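5 Formsteine für den Sortierkasten: vorbereiten, prüfen, aufräumen

Abschnitt 4 endete mit einem fertig verleimten Kasten und, je nach Temperament, einem sauberen oder weniger sauberen Arbeitsplatz. Jetzt kommen die Steine an die Reihe. Sie stammen aus dem Drucker, und so fühlen sie sich zunächst auch an. Wer die Ausführung mit Fertigteilen bestellt hat, steigt bei 5.2 ein und darf sich den Rest des Vormittags überlegen fühlen.

Sie brauchen:
- die Formsteine aus Beutel C
- ein Holzbrett als Unterlage
- Schleifpapier, Körnung 600 und 1000
- eine Schale mit Wasser und einem Tropfen Spülmittel
- ein weiches Tuch
- den Deckel des Kastens aus Abschnitt 3

Nicht brauchen Sie: eine Feile. Im Beutel liegt trotzdem eine. Sie gehört zu Abschnitt 7 und richtet vorher nur Schaden an.

5.1 Steine entgraten

1. Legen Sie das Brett auf eine ebene Fläche und kippeln Sie daran. Kippelt es, suchen Sie eine andere Fläche. Das Brett abzuschleifen, bis es zum Tisch passt, hat Ayten Güler aus unserer Werkstatt einmal versucht. Das Brett war danach ein Frühstücksbrett.

2. Nehmen Sie einen Stein und fahren Sie mit dem Daumen langsam an der Unterkante entlang. Die Unterkante ist die Seite, die beim Drucken auf der Platte lag und sich meist ein wenig breitgemacht hat.

3. Legen Sie das 600er-Papier flach auf das Brett und ziehen Sie die Kante mit leichtem Druck darüber. Bewegen Sie den Stein, das Papier bleibt liegen.

4. Bei Zylindern drehen Sie den Stein beim Ziehen gleichmäßig mit. Wer das vergisst, erhält einen Zylinder mit Meinung.

5. Bei Sternen arbeiten Sie jede Spitze einzeln ab. Die Innenwinkel erreichen Sie mit einem gefalteten Streifen Papier.

6. Wechseln Sie auf 1000 und wiederholen Sie das Ganze nass.

7. Steine in der Schale abspülen, abtrocknen, 30 Minuten liegen lassen.

Achtung: Die Spitzen der Sterne werden gebrochen, also leicht abgerundet. Sie werden nicht geschärft. Wir schreiben das, weil die Frage kam.

Hinweis: Die Rillen auf den Seitenflächen sind Druckschichten. Man kann sie wegschleifen. Man kann auch den Rasen mit der Nagelschere schneiden. Für die Funktion sind sie gleichgültig, und kleine Finger haben damit sogar besseren Halt.

5.2 Passung prüfen

1. Setzen Sie den Deckel auf den Kasten, die Öffnungen nach oben.

2. Führen Sie jeden Stein einmal durch seine Öffnung. Er soll unter seinem eigenen Gewicht fallen. Ein leichtes Antippen ist erlaubt, der Handballen nicht.

3. Drehen Sie den Stein um eine Seite weiter und wiederholen Sie den Versuch, bis Sie wieder am Anfang sind. Ein Stern, der nur in einer Stellung durchgeht, ist für Erwachsene ein Rätsel und für Zweijährige ein Grund zu schreien.

4. Prüfen Sie nun das Gegenteil: Jeder Stein soll an allen fremden Öffnungen scheitern. Der Zylinder und die Sechskantöffnung sind hier das klassische Paar. Rutscht er durch, wurde zu großzügig geschliffen. Ersatzsteine führt Handora unter der Bestellnummer auf dem Beutel.

5. Klemmt ein Stein, arbeiten Sie am Stein nach und lassen die Öffnung in Ruhe. Einen neuen Stein gibt es einzeln, einen neuen Deckel nur mit Kasten.

Hinweis: Im Januar ausgelieferte Beutel enthalten Prismen, die am Dreieck etwas streng sitzen. Ein paar Züge über das 600er-Papier genügen.

5.3 Auslegen und sortieren

Vor dem Einräumen werden die Steine einmal ausgelegt. Das klingt nach Zeitverschwendung und erspart Ihnen die Suche unter dem Sofa, die sonst auf den letzten Schritt folgt.

1. Wischen Sie das Brett trocken.

2. Legen Sie die Steine darauf aus, zunächst in beliebiger Ordnung. Ein paar Lücken dazwischen erleichtern das Greifen.
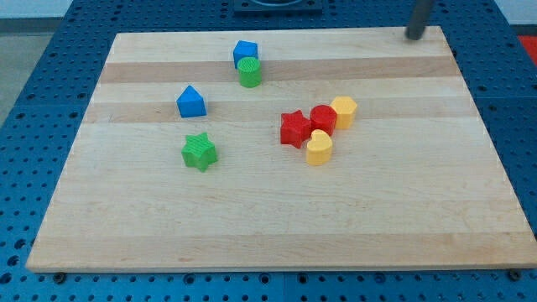 Foto: Hacer Akgül / Handora

Würfel, Zylinder, Stern, Dreiecks- und Sechskantprisma auf hellem Brett. Die Farbe verrät nichts über die Form: Sterne gibt es in Grün und in Rot, bei den Zylindern ist es ebenso.

3. Sortieren Sie nach Form. Sortieren nach Farbe sieht hübscher aus, nützt aber dem Deckel nichts, denn der ist farbenblind.

4. Stellen Sie Steine gleicher Form nebeneinander und vergleichen Sie die Höhe. Kleine Abweichungen sind unbedenklich. Große Abweichungen deuten auf Begeisterung in Schritt 3 von Abschnitt 5.1 hin.

5. Gleichen Sie den Bestand mit der Liste auf dem Beutel ab. Fehlt etwas, sehen Sie zuerst in der Schale nach, danach in der Hosentasche und erst dann in den Reklamationsbedingungen.

Achtung: Formsteine gehören nicht in die Spülmaschine und nicht auf die Heizung. Ein weich gewordener Würfel findet nie mehr ganz zu sich zurück.

5.4 Einräumen

1. Deckel abnehmen, Steine in den Kasten legen, Deckel schließen.

2. Sollte jemand im Haushalt darauf bestehen, die Steine einzeln durch die Öffnungen einzuwerfen, lassen Sie ihn. Es dauert länger - und es ist schließlich der Zweck des Kastens.

3. Wischen Sie das Brett feucht ab und lassen Sie es hochkant trocknen. Reste von Schleifstaub auf einem Brett, das später Brot sieht, sind vermeidbar.

Rückfragen zu diesem Abschnitt beantwortet Ileana Ardeleanu. Bitte geben Sie die Form des betreffenden Steins an. »Der gelbe« hilft ihr leider nicht weiter.

Stand: 2018-08-13. Weiter mit Abschnitt 6, Tragegriff montieren.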